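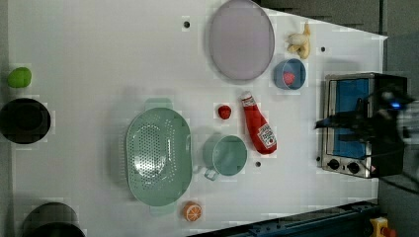
The table on comparison day, from the overhead camera.

Three sets of fingers, one arm, one table of toy kitchen stuff

June 29, 2026

I have been putting off this comparison since December, when the old rubber pads on my gripper started to peel. I glued them back twice. The second time the glue got into the screw holes and I decided it was time to buy or print something else and test it properly.

The arm stayed the same for all of this, and so did the gripper body and the controller. Only the fingers changed. I had three pairs to try:

The stock fingers that came with the gripper, with new pads.

The Rasex soft fingers, which are a molded rubber part that bends around whatever it closes on.

The Cutside perforated fingers, which are black, stiff and full of holes, so you can bolt things to them.

I wanted to know which pair I could leave on the arm and stop thinking about. I am tired of swapping tools between jobs. Every swap means redoing the wrist camera alignment, and my alignment routine takes 18 minutes when it goes well.

The objects are the same toy kitchen things I have used for the last year or so. There is a colander, a cup, a plate, a couple of dark pots, a toaster oven, and some toy food. They are cheap and they don't break when the arm drops them. They also cover more cases than you might think. The plate is hard for almost any two-finger gripper. The strawberry is small enough to hide from the overhead camera as soon as the gripper is over it. The ketchup bottle is soft, and a soft thing tells you a lot about how a gripper handles force.

For control I used the Arnaud box, which I have complained about before. The new firmware is better. It no longer forgets the gripper force setting when you restart it, and the stop button now brings up a clear message on the screen where it used to show a number you had to look up. The manual is still bad. The section on force limits has two tables that disagree with each other, and I went with the lower one.

I ran 33 tries per object per pair, 12 objects, three pairs. That is 1,188 grasps. It took four evenings and most of a Saturday. A try counted as good if the object came up off the table and was still in the fingers when the arm got to the drop point. I did not count how neatly it was set down. That is a different test and I may get to it later.

The stock fingers did what I expected. They are flat, and flat is fine for flat things. They were the best of the three on the cup handle and the worst on anything round. The orange half slid out over and over. If I closed harder, it shot out sideways. With new pads they are better than they were last year, but the pads are the part that wears out, so I can't give them much credit for that.

The Rasex fingers were the ones I wanted to like. They are very good on round food. The lime and the orange gave them no trouble. The problem is weight and reach. The tips are thick, so they can't get under the lip of the plate, and they push the strawberry away before they close on it. On the pots they bent so far that the wrist camera could see nothing but finger. I lost 44 tries that way on the pots alone. A bigger gripper opening would help, but mine doesn't have one.

The Cutside fingers looked wrong for the job. They are hard plastic with no pads at all, and I thought they would slip on everything. They do slip on the smooth things a little. On fabric they hold better than either of the others, I think because the edges of the holes and the little studs catch in the fuzz. 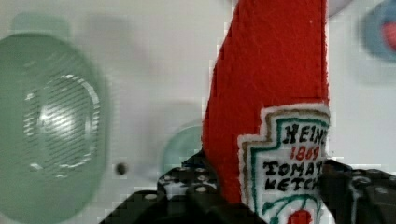 I set the force low for the felt bottle and worked up one step at a time. The second step was enough. With the stock fingers I had needed the fifth step, and by then the bottle was folding in the middle and swinging on the way to the drop point. A soft object that folds is a pain for the camera too, as the outline changes and the tracker has to guess.

The other thing I liked about the Cutside pair is how easy they are to change. I bolted a thin strip of rubber along the inside of each one for the last round, using the holes that were already there, and the smooth objects got better right away. I did not include that round in the total above. It would not be fair to the other two. But it took five minutes and two screws a side, and I didn't have to print anything.

A few words on the cameras. The overhead one is fine for finding things and useless for the last inch, when the gripper is in the way. The wrist one is the reverse. I had been running both through a Flotport hub on one cable and getting heavy compression on the wrist feed, with blocks along every edge. I tried the hub's other mode and it made no difference. I then moved the wrist camera to its own port and the dropped frames stopped, but the blocks are still there. My guess is that it happens inside the camera and I will have to live with it or buy another one. The tracker copes well enough with felt. It has more trouble with the pale green things against the white table, and the colander is the worst of them. I may put down a darker mat.

None of the three pairs could pick up the plate from flat. I tried sliding it to the edge of the table and grabbing it from the side, and that works, but it is a trick and I scored it as a miss for everyone.

For now the Cutside fingers are staying on, with the rubber strips. The Rasex pair is going in the drawer for the next time I have a lot of fruit to move. The stock pair can be the spare. I still need to write up the force settings per object. My notes are on paper and some of them are hard to read, so that will be a separate post.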